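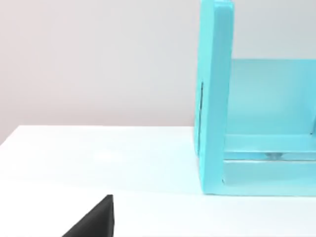
공방 노트 > 제본 > 월요일

오늘은 풀 얘기가 길다. 미리 말해 두는데 뒤쪽은 거의 넋두리니까 바쁜 사람은 풀 배합이랑 재단 부분만 읽으면 됨.

Numero 묶음 작업 이어서. 지난번에 접지까지 끝내 놓은 게 있어서 오늘은 바로 꿰맬 수 있을 줄 알았는데, 눌러 둔 걸 꺼내 보니까 접힌 등 쪽이 아직도 통통하다. Laing 프레스에서 꺼내자마자 숨을 쉬듯이 부풀어 오르는 걸 보고 한참 웃었다. 종이가 두꺼운 탓도 있고 내가 접을 때 본폴더를 너무 살살 민 탓도 있다. 이 종이(Pravora 미색)는 표면이 부드러워서 세게 밀면 번들거리는 자국이 생긴다. 그게 싫어서 힘을 뺐더니 이번엔 등이 안 죽는다. 결국 얇은 종이를 한 장 덧대고 그 위로 밀었더니 자국도 안 생기고 잘 접혔다. 처음부터 이렇게 할걸. 예전 노트를 뒤져 보니까 똑같은 말이 적혀 있더라. 심지어 밑줄까지 쳐 놨다!

그래서 전부 다시 밀었다. 손목이 좀 아프다. 대접 순서는 바꾸지 말고 한 첩씩 꺼내서 밀고 바로 제자리에 넣을 것. 중간에 전화 받느라 한 첩을 뒤집어 넣었다가 쪽 번호가 171에서 갑자기 엉뚱한 데로 튀는 걸 보고 식은땀이 났다. 등에 찍어 둔 계단 표시가 없었으면 못 찾았을 거다. 계단 표시 만세. 귀찮아도 꼭 찍읍시다.

풀 배합

밀가루 전분풀을 새로 쑤었다. 전분 한 컵에 물 5컵. 지난번보다 물을 늘린 건데, 면지 붙일 때 너무 뻑뻑해서 붓 자국이 그대로 종이 위로 비치는 게 거슬렸기 때문이다. 찬물에 먼저 풀어서 불려 두고, 약한 불에 올려서 계속 젓는다. 여기서 계속이라는 건 정말 계속이다. 라디오 채널 바꾸러 두 걸음 움직였다가 바닥에 젤리 같은 막이 생겼다. 긁어서 섞으면 되겠지 하고 섞었더니 알갱이가 끝까지 안 풀려서 체에 두 번 내렸다.

불투명한 우윳빛이다가 어느 순간 확 투명해지면서 주걱이 무거워지는데, 나는 항상 그 지점에서 겁을 먹고 불을 꺼 버린다. 오늘은 참고 조금 더 저었다. 확실히 낫다. 식히고 나서 붓으로 들어 올렸을 때 뚝뚝 끊기지 않고 길게 늘어지고, 손가락에 묻혀 비비면 금방 끈기가 올라온다. 표면에 막 생기지 말라고 물을 살짝 부어 뒀다가 쓰기 전에 따라 냈다.

PVA랑 섞는 비율은 아직 결론을 못 냈다. 표지 싸기에는 섞은 게 편하고(마르는 속도가 적당해서 천을 밀었다 당겼다 할 여유가 있음) 면지에는 전분풀만 쓰는 쪽이 종이가 덜 뻣뻣하다. 다만 전분풀만 쓰면 물기가 많아서 종이가 늘어난다. 오늘 시험 삼아 붙인 면지는 폭 방향으로 눈에 띄게 늘어나서 표지 밖으로 삐죽 나왔다. 그럼 처음부터 좁게 자르면 되지 않나 싶은데, 얼마나 좁게 잘라야 할지는 종이마다 다르니까 자투리로 먼저 해 봐야 한다. 결 방향 확인하는 거 잊지 말고. 결이 등이랑 나란해야 한다. 이걸 틀리면 책이 기와처럼 휜다. 작년에 만든 방명록이 아직도 기와 모양으로 입구에 놓여 있다. 손님들은 일부러 그렇게 만든 줄 안다.

남은 풀은 뚜껑 덮어서 냉장고에. 도시락 칸 말고 아래 칸이다. 제발 이름표 붙이자. 누가 요거트인 줄 알고 열었다가 나한테 한 소리 했다.
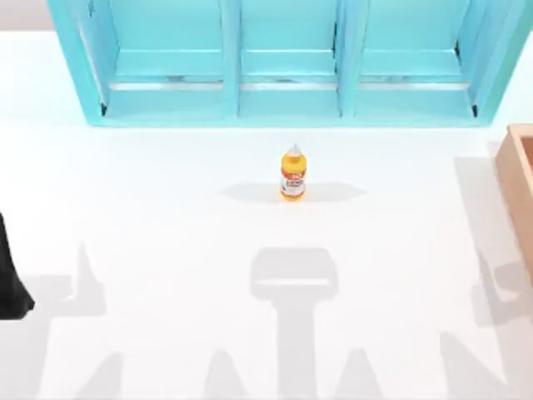

재단이랑 표지 천

본문 높이는 194mm로 확정. 원래는 조금 더 크게 가려고 했는데 윗면 다듬다가 칼이 한 번 밀려서 그만큼 더 쳐 냈다. 덕분에 위 여백이 좁아졌다. 쪽 번호가 아래에 있어서 다행이고, 솔직한 마음으로는 이 비율이 더 예쁜 것 같기도 하다. 원래 계획했던 척할 생각이다. (다음 권도 여기에 맞춰야 하니까 치수는 꼭 적어 둔다.)

칼날은 재단 시작하기 전에 갈 것! 중간에 갈면 앞에 자른 것과 단면이 달라진다. 위쪽 첩은 뽀얗게 잘렸는데 아래쪽은 실밥처럼 보풀이 올라와서 사포로 살살 문질렀다. 사포질도 한 방향으로만. 왔다 갔다 하면 종이가 갈라진다.

표지 판지는 2mm짜리를 쓴다. 더 얇은 것도 대 봤는데 손에 쥐는 맛이 없다. 책이 두툼한데 표지가 낭창거리면 뭔가 허술해 보이잖아. 그런데 판지가 두꺼워지니까 홈 폭도 같이 넓혀야 하는데 그걸 깜빡하고 예전 치수대로 붙였다가 표지가 반밖에 안 열리는 시험본이 나왔다. 열면 툭 하고 다시 닫힌다. 무슨 조개 같다. 버리기는 아까워서 메모장으로 쓰려고 했는데 메모장이 안 열리면 무슨 소용인가 싶어서 판지만 뜯어냈다.

천은 Closetti에서 받은 견본 중에 회색 도는 갈색으로 골랐다. 실물로 보면 색이 생각보다 깊다. 뒷면에 종이가 배접된 천이라 풀이 앞으로 배어 나오지 않는 게 제일 마음에 든다. 청록색도 잠깐 고민했다. 우리 선반 색이 워낙 좋아서 책도 그 색이면 어떨까 했는데, 안쪽 면지가 붉은 쪽이라 펼쳐 놓으면 눈이 아프다. 청록은 다음 기회에.

모서리 싸는 건 여전히 못한다. 귀퉁이 천을 판지 두께보다 아주 조금 더 남기고 비스듬히 잘라야 하는데, 조금이라는 게 늘 문제다. 덜 남기면 판지가 허옇게 드러나고 많이 남기면 뭉쳐서 만두 귀처럼 된다. 오늘은 넷 중에 하나는 아주 깔끔했고 둘은 봐줄 만했고 마지막 하나는 만두였다. 본폴더 끝으로 꾹꾹 눌러서 숨을 죽였더니 멀리서 보면 괜찮다. 팔을 쭉 뻗고 보면 더 괜찮다.

꿰매기는 린넨 실에 밀랍 먹여서 했다. 밀랍은 한 번만 먹이면 된다. 두 번 먹이면 실이 뻑뻑해서 구멍에서 안 미끄러지고 종이가 찢어진다. 당길 때는 등과 나란한 방향으로 당기고, 절대 위로 당기지 말 것. 머리로는 아는데 손이 급해지면 꼭 위로 당긴다. 오늘도 첫 첩을 찢어 먹어서 얇은 한지로 때웠다. 때운 자리가 꽤 감쪽같아서 잠깐 우쭐했다.

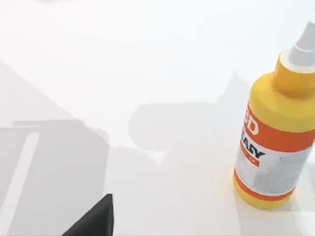

그러고 나서 켓틀 매듭을 빼먹은 걸 발견했다. 한참 위에 가서야 알았으니 어쩌겠나, 실을 바늘 뒤로 하나하나 빼면서 내려갔다. 우쭐한 벌이라고 생각한다. 다시 꿰맨 쪽은 장력이 앞보다 고른 것 같다. 손이 풀린 건지 포기한 덕분에 힘이 빠진 건지는 모르겠고, 아무튼 등을 엄지로 쓸어 보면 울퉁불퉁한 데가 없다. 등에 풀 먹이기 전에 책등을 탁탁 쳐서 맞추고, 판 사이에 끼워서 가볍게만 조였다. 너무 조이면 풀이 첩 사이로 못 들어간다. 들어가도 너무 많이 들어가면 그것대로 안 펴지니까 붓은 거의 마른 상태로, 가운데에서 바깥으로.

헤드밴드는 기성품을 잘라 붙일지 손으로 감을지 못 정했다. 손으로 감으면 예쁜데 시간이 너무 든다. 한 권은 손으로 감아서 보관용으로 남기고 나머지는 붙이는 걸로 갈까 싶다. 의견 있는 사람은 이 밑에 연필로 적어 주세요. 볼펜은 뒷장에 배긴다.

할 일 남은 것들 대충 적어 둔다.

면지 자투리로 늘어나는 정도 다시 재기. 전분풀이랑 섞은 풀 둘 다.
홈 폭 넓혀서 표지 시험본 하나 더.
Pravora 미색 남은 양 확인하고 모자라면 주문. 결 방향을 주문서에 꼭 쓸 것.
Laing 손잡이 쪽에서 끽끽 소리 나는 거 기름칠. 조일 때만 난다.
붓 빨기. 전분풀이라고 방심하고 내버려 두면 돌이 된다.

등판은 지금 눌러 놓은 상태니까 궁금해도 열어 보지 말 것. 특히 나.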